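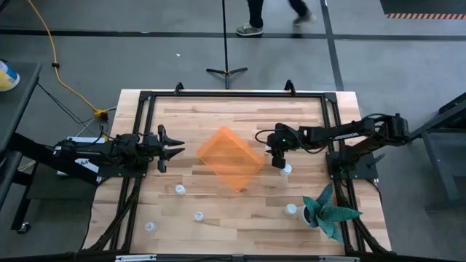 Small white cups and an orange tray on the wooden table, with an artificial succulent to one side.

Sindasora lays the table for December

The tea corner at Sindasora is back, and it looks lovely! Uriel Carrasco has set his heart on little white cups this winter, passed round on see-through orange trays that let the grain of the wood glow through (a brilliant touch on a grey afternoon). Santino Bustos is looking after the tea itself, with a smoky blend from Quiroga and a gentler mint one for the children.

Last December 605 people came through the doors, and Carrasco would love to beat that. "I want people to sit down and stay for a second cup," he says. Tasting starts at 2 pm, there are 100 places each afternoon, and the 102 bus stops right outside.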